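Six weeks with the Skiltico arm

Posted 26 September 2018 by Puspita Khoo

Several of you have written to ask how I'm getting on with the Skiltico kitchen arm, and I've been putting off answering, partly from laziness and partly because my opinion kept changing every few days. But I promised, so get yourselves a cup of tea!

I took the trial plan, which is $57 a month with the arm on loan (Krishnan sells the same thing outright, but I wasn't ready for that kind of commitment). A very patient man named Yusri Pelupessy drove out from Pretthorpe to set it up, and he stayed 18 minutes past the end of his shift answering my questions.

The gripper is the part I've grown fondest of. It has two black fingers, plain and angular, and it comes down over the cutting board so slowly that I used to hold my breath. 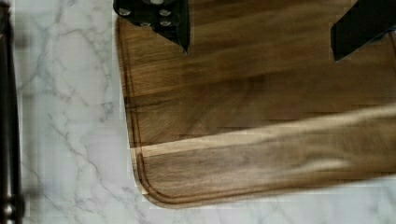

Flat things are its weak spot, I'm sorry to say. Give it a mug or a jar and it's as steady as my grandmother. Ask it to pick up a slice of bread lying flat and it will try, and try again, and then wait politely for me to come and help. Yusri says the June update was meant to improve this, and maybe it did, but I wasn't a customer then and can't compare.

What I hadn't expected was how much I'd think about where I keep things. I'm a person who likes everything out on the counter, toaster and tea and canisters and all, and the booklet would much prefer that I weren't.
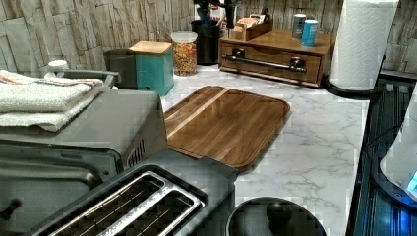 I did try the Jondari grip pads as well, at Yusri's suggestion, and they're nice and soft, but they came off in the first week and I haven't bothered putting them back.

So would I keep it? I've signed up for another month, which I suppose is my answer for now. If you have one of these and you've managed the bread, please leave me a comment, I'd love to know how you did it.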